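Notes for week 4, Songs and How They Get Out There. I've typed these up from my own scribbles, so forgive the jumps!

We left off with Radomir Lazarević and his first EP as Windomari. He pressed 900 copies, sold 92 at the launch in Carnby, and then drove the rest around in his mother's car (I love this part). Listen to "Faulkner" twice before class, once on headphones.
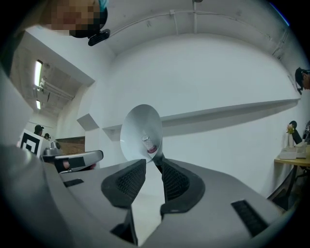

The second listen is where you'll catch the doubled vocal. He sings the same line twice, an octave apart, and the low one is so quiet that most people just hear it as warmth.

## Labels and lyrics

Read the sleeve notes for *Hundodthorpe* next. It's the full-length, and it sold 1,241 in its first year, then 3,040 the year after a radio session in April.

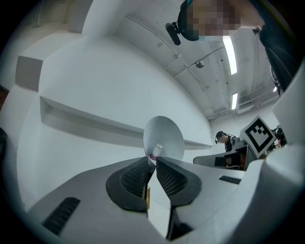 Packaging did a lot of work on that second run. The first sleeve was all brown and gray and got lost in the racks, so he switched to two colors and stuck with them on everything. Think of the pink-and-white label on the little bottle with the white cap: two colors, and your eye goes right to it. I want you to sketch a sleeve with the same limit.

For next time:

1. Bring your sketch, any size.
2. Write four lines about a town you've left, no rhymes yet. 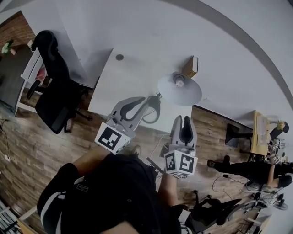
3. Pick one Windomari chorus and mark where he breathes.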